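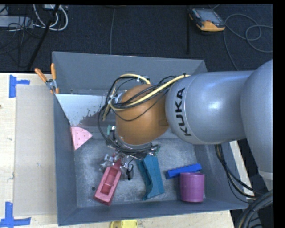
Workshop > Storage > Sorting small stuff

How to sort a junk drawer in one evening

Every house has a drawer that stopped closing years ago. Mine held 18 keys, two of which fit something. Set aside an evening, put the kettle on and lower your standards.

Step 1. Empty it

Take the drawer all the way out and tip it onto an old sheet. Picking things out one at a time feels tidier, but you will stop to read the manual for a blender you gave away. Vacuum the drawer while it's bare. Do not look closely at what goes up the hose.

Step 2. Make four piles

Keep, move, toss and "what is this." The last pile will be the biggest. Put batteries in a jar of their own, with tape over the ends of any 9-volts, and find out where your town takes the dead ones.

Step 3. Deal with the mystery pile

Give each item one guess. If you can't name it or the thing it came off, it goes in an envelope with today's date on the front. I allow mine a year – after that, out it goes, and the missing part of the bookcase can stay missing.

Step 4. Divide the drawer

I bought a Fasden tray set and then had to trim it to fit, so measure first. Cut-down cereal boxes do the same job and cost you only breakfast. Tape goes at the front, with the scissors beside it. Birthday candles can live at the back with the takeout menus.

Step 5. Put things back

Keep pile only. Leave one section empty for whatever turns up next week. If the drawer sticks, rub a candle stub along the runners – you will have found at least one by now.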